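Failure Analysis Technician, Soft-Produce Handling (fixed term)
Bemitz – Hinds site
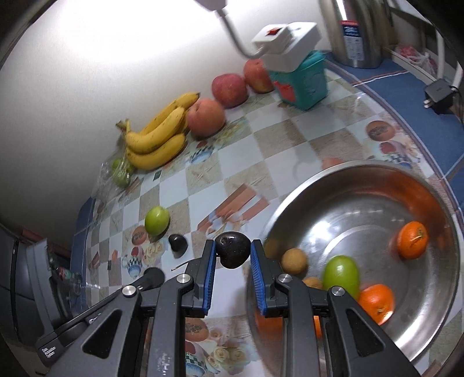 The position was opened after a grip-force fault in September. A batch of Drasora grippers began closing past the set limit on small fruit. The controller logged normal force throughout, so the fault went unnoticed until damaged fruit was found at inspection. Almost 3,000 picks have to be reviewed, and the cause is still open. Pad wear, pivot play and a bad sensor offset are all being considered.

The technician will:
– replay logged picks and mark those where the fingertips closed too far
– repeat the fault on the bench with cherries, citrus and other fruit of mixed size and firmness
– measure play at the linkage pivots and wear on the grip pads
– write up each test, including those that show nothing

Required: 2 years of bench testing or equipment repair, and steady record keeping. Experience with force sensors is useful. Programming is not required, but you will read log files daily.

Safety: one operator received a pinched finger during early fault testing. Powered tests now need a second person present and a stop switch within reach. Training is given before any bench work.

Term: 4 months, full time, on site. Start November 2023.

Send a résumé and one test report you have written to Paora Tapsell, Test Lead. Remove customer names from the report before sending.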